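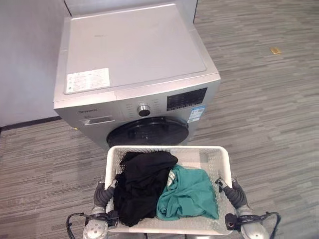

1. Background

Most people in the Semholm halls wash their clothes at 40 degrees out of habit. Our group wanted to find out whether students would wash at a lower temperature if they were told what the difference was, and whether they would notice any change in the results. The project ran for one term as part of the Household Energy module.

We started from two questions. How do students choose a wash programme? And what would make them choose a different one?

2. Method

We put a short questionnaire through the doors of the Semholm and Grorville buildings in June. It had 11 questions, most of them tick boxes, with a space at the end for comments. We handed out 113 copies and got 100 back. Four of those had the last page missing, but we kept the answers we had.

For the second part we ran a stain test. White cotton squares were marked with tea, tomato sauce, grass and cooking oil and left overnight. One set was washed at 20 degrees, one at 30 and one at 40, with the same amount of the same liquid detergent each time. We repeated the test on another day. Each square was then compared with a clean one by two members of the group, who did not know which wash it came from.

We had planned to measure the electricity used by each wash as well. The plug-in meter arrived late and gave readings we could not trust, so those figures are left out.

3. Results of the questionnaire

The most common reason for choosing a programme was that it was the one used at home. Very few people said they read the care label, except for wool and new jeans. Cost came up less than we expected — rent in both buildings includes electricity, and several comments mentioned this directly.

Time mattered more. Nearly everyone who left a comment complained about long programmes, and some thought a cooler wash would always be quicker. On many machines the eco programme is the longest one, so the two ideas were often mixed up.

Students in Grorville were more willing to try 20 degrees than those in Semholm. We do not know why. The Grorville building has more postgraduates, but we did not ask for year of study, and we should have done.

4. Results of the stain test

Tea and grass came out about as well at 30 as at 40. At 20 degrees a faint mark was left by the tea. Tomato sauce left a mark at every temperature unless it was rinsed first. Cooking oil was clearly worse at 20, and the two judges disagreed about it at 30.

5. Discussion

For ordinary clothes that are worn but not stained, we think 30 degrees is a fair choice. We would not say the same for tea towels or bedding used by someone who is ill, which we did not test.

The sample was small and came from two buildings only. People who returned the form may already have been interested in the subject. The stain test used new cotton, and older or mixed fabrics could behave differently.

If the project is repeated, we suggest adding the Grutenach flats, where tenants pay their own bills, and borrowing the meter well before the first wash.

Report handed in Fri 25 September.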